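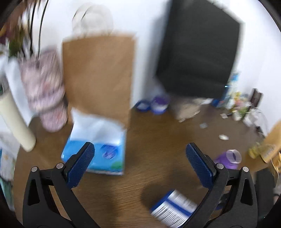
Subject: Re: [karia-users] Floor pickup: hand-held or remote control?
List: karia-users

Hi all,

I've been meaning to answer this one for a while and kept putting it off until we had both sets trained. We now do, so I'll go through the questions in order. Our setup is close to yours: a Drenov arm on a low base, the Karia hand tool with the matching jaws on the arm, and Fleltia for the remote control side. The task is picking small household items up off a floor and putting them in a bag.

> We're trying to decide how to collect demonstrations for floor
> pickup and would like to hear from anyone who has done it both
> ways. So far we have only used remote control. It works but it is
> slow, and the operators get tired of it by mid-morning.

Same experience. Our operators could do remote control for a bit under an hour before the grasps got sloppy. Floor work seems to be harder than bench work this way. You're looking down at a flat surface through a camera, depth is difficult to judge, and people tend to stop short and then creep down in little steps. The creeping ends up in the recordings, and the arm then learns to creep.

With the hand tool people just reach down and pick the thing up. The motion is quicker and smoother, sometimes too quick (more on that below). We collected 441 usable demonstrations by hand in the time it had taken to get 79 by remote control. I wouldn't read that as a fixed ratio. The remote set was collected first and we wasted a lot of it arguing about where the bag should go.

> 1. How do you stop people doing things by hand that the arm can't
> do? Our arm is mounted quite low and we're worried about reach.

This was our biggest problem. A person holding the tool can lean, step over things, twist the wrist right around and come at a box from behind. The arm can't do most of that. In the first batch we had a lot of demonstrations where the operator reached across the bag to get something on the far side, and when we ran them through Tefera's reach check nearly all of those failed.

What we do now is put tape on the floor at 900 mm from where the arm base would be, and the operator kneels at the base position and stays there. Kneeling made more difference than the tape. Once you're standing you move your feet without noticing. Get kneepads, the foam gardening sort is fine.

We also ask people to keep the wrist within a range they've practised on the real arm. Every new operator drives the arm by remote control for a session before they touch the hand tool. They don't need to get good at it. They need to feel where it binds up.

> 2. Do you tidy up the floor first, or leave clutter in?

Leave it in. Our early recordings were done on a bare floor with two or three items spaced well apart, and the arm was hopeless as soon as anything sat next to anything else. Now we work in ordinary corners of ordinary rooms, with things piled against the wall, scraps of paper lying about, bowls, bags, whatever is there. We do decide beforehand which items are to be picked up and write them on the session sheet. Otherwise one operator treats a bit of scrap as rubbish and the next one steps around it, and you have taught the arm two different jobs.

Move the clutter between sessions too. We left one room alone for most of February and the arm got very good at that room.

> 3. What about small flat boxes and soft packs? Ours slip out of
> the jaws or get squashed.

Two different troubles, in our case.

Small boxes are fine if the jaws come down square to the long sides. If the box is lying at an angle the operator has to turn the tool before going down, and this should happen well above the floor. Turning at the last moment tends to nudge the box with one pad and push it away. By hand you correct for that without thinking, and it looks fine at the time. The arm copies the nudge and misses the correction.

Open the jaws wide before you start down, every time. We had one operator who opened them only as far as each item needed. It was neat to watch and no good at all for training, as the arm then had to judge the width as well as the position. A wide opening on the approach gives it room to be a bit wrong.

Soft packs (tissues, bread rolls in a bag, that sort of thing) we pick up by the middle with a slow close. The hand tool lets you feel when to stop squeezing. The arm has no such feel, only the jaw width from the recording, so a good squeeze by hand can still be a squashed pack on the robot. We've had better results telling people to close a little further than feels polite and accepting a dent. If your packs mustn't be dented then I'd do those by remote control. The recorded jaw command is at least the one the arm was really given.

Textured pads help with both. The smooth ones we started on picked up dust from the floor and lost their grip quickly. Wipe the pads between sessions whichever sort you have.

> 4. How bad is motion blur on the hand-held camera? Some of our test
> clips look awful.

It matters less than we feared, but there's a limit. A short blurred stretch while the tool swings from one item to the next did no harm that we could measure. Blur during the last bit of the approach did. If the target is smeared at the point where the jaws are about to go around it, the arm has nothing to line up on.

We ended up with a simple rule: move as you like between items, then slow down once the target is between the jaws. Count one, then close. More light also helps a lot. We bought two cheap work lamps and bounce them off the ceiling. Pointing them at the floor gave us glare on anything shiny.

We threw out 36 demonstrations for blur at the approach, all from before we had the lamps. Tefera will flag fast tool motion for you, but it doesn't know which part of the motion you care about, so somebody still has to look through them.

> 5. If you had to pick only one method, which would it be?

For floor pickup, the hand tool. For anything where force matters, or where the arm is near its limits, remote control. What we run now is a mix. We train on the hand-held set and then add a small number of remote ones covering the places where the arm gets into trouble, mostly reaching low beside a wall and letting go over the mouth of a standing bag.

That second one deserves a warning. When you let go over a paper bag by hand, you see the item drop and you're already moving off. Our arm picked up the habit of moving off first - it would open the jaws while sliding sideways and clip the top of the bag. We had to go back and record a clear pause over the bag, about a breath long, before and after opening. If you're starting fresh, put that in your instructions now and save yourselves the bother.

> Also happy to share our session sheet if anyone wants it.

Yes please. Ours has grown to two pages and the operators have stopped reading the second one, so I'd like to see what you leave out. If you're able to post it to the list, others might get some use from it too.

One question back to you. Has anyone got the jaw width from the Karia tool to line up properly with the Drenov jaws at the fully open end? Ours agrees well when nearly closed and drifts as it opens. We've been correcting it with a lookup table, and it needs redoing each time the pads are changed. If there is a better way I'd like to hear it.

Cheers

_______________________________________________
karia-users mailing list
To unsubscribe, send a blank message with "unsubscribe" in the subject line.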